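Cabinet against bare brick, fix it or leave it standing?

iason_f
Hello all. I have a white Paltine cabinet, 341 mm deep, and I want to put it by a brick wall. The bricks are old and rough, so the back does not sit flat. Must I screw it to the wall, or is it enough to level the feet?

Ruppert
Screw it. Two brackets at the top, into the brick and not into the mortar.

flustell_2
I do not agree with Ruppert. Old brick crumbles when you drill near the edge. I have used mortar joints for 3 cabinets and all are still up.

Ruppert
Joints are soft. For 100 kg of books I would not trust them.

iason_f
It will not be books, only light things. My other worry is the pipes, they run down the same wall.
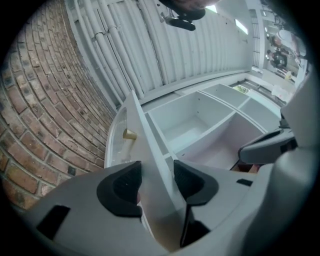

White cabinet, brick wall and the pipes behind.

flustell_2
Thank you, now it is clearer. Keep away from those pipe clamps. I would put a batten on the brick first, then fix the cabinet to the batten.

Ruppert
A batten is fine, on this we agree. Is the brass-coloured peg or knob for a shelf?

iason_f
I think so, but I must look in the Paltine leaflet. I will buy the batten in November and write again.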